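Creases in wipe-clean tablecloth

wfarooqui
The cloth came folded in a small packet and the creases haven't dropped out after three weeks. Iron, or leave it?

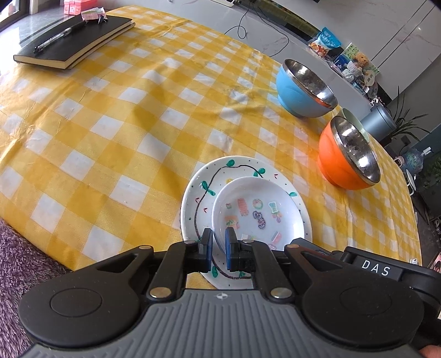 I'd prefer not to buy another – the table at Skarside is an odd size.

zarmeena_j
Cool iron on the back, with a tea towel between.

Rimkute21
Disagree. Even a cool iron can dull the finish. Hairdryer on low, smooth by hand, then leave it flat overnight.

zarmeena_j
Never dulled mine. Test a corner first.

wfarooqui
Will try the hairdryer.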